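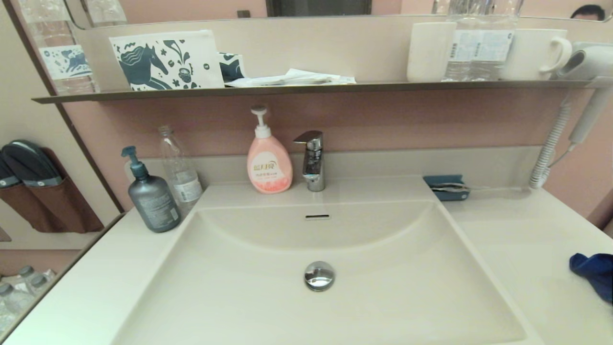 Department of Mechatronics and Automation, Brondville Technical College — Student Manipulation Project

4. Basin Wiping Task

4.1 Setting and layout

The third task assigned to the student teams was the wiping of a bathroom sink with a cloth. It was selected by the course instructors, Ingeborg Rothe and Evaristo Medrano, after the two earlier tasks (drawer closing and cup placement) had been completed on a bare bench. The project plan called for at least one task in a furnished room, with ordinary objects left where a guest might leave them.

The vanity has a rectangular white basin set into a white countertop, with a single-lever faucet on the raised ledge behind it. Pump bottles and a plastic water bottle stand to the left of the faucet. A long, narrow shelf runs above the counter and holds cups, further bottles and paper packets, and a hair dryer hangs at the right with its coiled cord reaching down to the counter. Teams were instructed to leave these items in place. Contact with any of them was recorded as a fault, as was contact between the arm and the mirror.

The large mirror proved to be a difficulty for the perception group. Reflected bottles were repeatedly proposed as grasp targets by the first version of the detector, which the students had named Quansah. Gleice Rezende corrected this by masking the region above the shelf before detection. The mask was drawn by hand and must be redrawn if the head camera is moved.

4.2 Procedure

Each attempt began with the cloth at the right side of the counter. The operator brought the cloth into the basin, pressed it against the surface and moved it from the front toward the back wall, ending below the overflow slot. Wiping was limited to 30 seconds per attempt. The operator then released the cloth and withdrew the arm to the right. No water or cleaning product was used.

Downward force was the setting that students changed most often. With too little force the cloth slid over the curved part of the basin without covering it; with too much, the gripper fingers came through the folds and touched the basin directly. The final setting was chosen by Mwajuma Massawe and applied to all attempts reported below.

Figure 3. The gripper pressing a bunched blue cloth near the front of the basin.

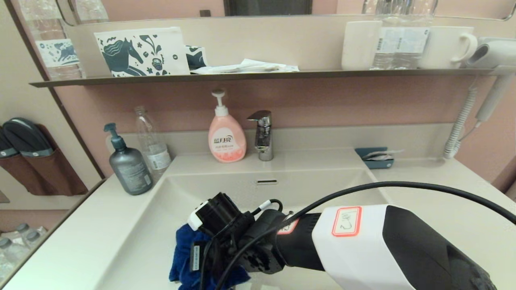 A total of 89 attempts were recorded in June, of which 68 were accepted under the criteria given in Section 3. The most common cause of rejection was a cloth that slipped from the fingers during the return stroke. Faults involving the items to the left of the faucet were less frequent than expected — most operators approached from the right and had no need to cross the faucet. Cable clearance was checked before every attempt.

The accepted attempts were added to the shared course archive, Prateo, which now holds over 1,111 demonstrations from all tasks. Labels were assigned by one student and reviewed by a second. Where the two disagreed, Neusa Rocha made the final decision, and the reason was entered in the attempt log. The use of these data in training is described in Section 5.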